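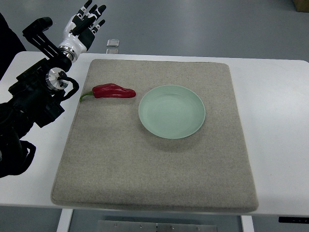 Figure 1. Head-camera view of the pepper-to-plate task, hand open to the left of the mat.

Unit 7: Teaching by Demonstration
Course notes, Anbridge Robotics Laboratory
Revised 11 March 2025

7.1 Scope

Unit 6 dealt with motions written out by the programmer. In this unit the motion comes from a person, and the program is fitted to recordings of it. Two ways of getting the recordings are covered: kinesthetic teaching, where the operator takes hold of the arm and moves it, and teleoperation, where the operator moves something else and the arm follows. The lab session uses both. The graded assignment uses teleoperation only.

7.2 Kinesthetic teaching

The arm is put in gravity compensation, so that the motors carry its weight and offer little resistance to the operator. Joint angles are logged as the arm is pushed through the task.

The recorded motion is always one the arm can reach, as the arm has just made it. No mapping between bodies is required. Against this, the operator's own arms and hands are in the camera images, and they will be missing when the policy runs. A policy trained on such images may come to depend on them. A hand with many finger joints is also hard to guide this way. One operator can place the wrist well or shape the fingers well, but seldom both together.

Use kinesthetic recordings for checking reach and for setting waypoints. Do not mix them with teleoperated recordings in the same training set unless the camera channel is dropped.

7.3 Teleoperation

The operator wears a tracked glove and watches the head-camera view. Wrist pose is sent to the arm controller and finger angles to the hand controller. The course software for this is Heltenance; the setup steps are in the lab manual and are not repeated in these notes.

Three points cause most of the lost time.

Clutch. The pedal disconnects the glove from the arm. On re-engaging, the current glove pose is taken as the new zero. Engage with your hand still. If it is moving, the offset is wrong from the first sample and the whole episode must be dropped.

Retargeting. Human and robot fingers differ in length, so equal joint angles do not give equal fingertip positions. Heltenance matches fingertip distances for the thumb and index finger and joint angles for the rest. Expect the pinch to be accurate and the other fingers to be approximate.

Delay. The arm lags the glove. Operators who chase the lag overshoot near the object. Slow down before contact and wait for the hand to settle.

7.4 The reference task

The object is a red chili pepper lying on a felt mat; the goal is the pale green plate to its right (Figure 1). An episode begins with the hand open and clear of the mat, and ends with the pepper on the plate and the hand open and clear again.

The pepper was chosen for its shape. It is long and tapered, so a grasp near the tip tends to slip and a grasp near the stem tends to rotate. Grasp across the middle of the body. Come in from above with the thumb and index finger on opposite long sides. The mat gives slightly when fingertips press into it, so a small height error is tolerated. The bare tabletop is less forgiving; keep the fingers inside the edges of the mat.

Between episodes, change the position and heading of the pepper. Leave the plate where it is for the first set and move it for the second.

7.5 What is recorded

Each sample holds joint positions, commanded joint positions, finger angles, the head-camera image and the clutch state. Store commanded and measured positions separately. Training uses the commanded values as actions, and the two differ most during contact, where the difference matters.

Cut the idle time at both ends of each episode. Long pauses in the middle should stay if the hand was settling and be cut if the clutch was open.

7.6 Rejecting episodes

Reject an episode if the pepper leaves the mat, if the plate is pushed, or if the clutch was re-engaged in motion. A failed first grasp followed by a clean second one is kept and tagged "recovery". The shared Inusholm set contains 1,000 episodes of this task, tagged by the same rules.

7.7 Assignment

1. Record 9 accepted episodes with the plate fixed.
2. Record 2 further episodes tagged "recovery".
3. Plot commanded against measured wrist height for one episode and mark the moment of contact.
4. State which finger joints carry the largest retargeting error and how you measured it.

Reading: Ait Brahim lab manual, sections on clutch calibration and glove fitting.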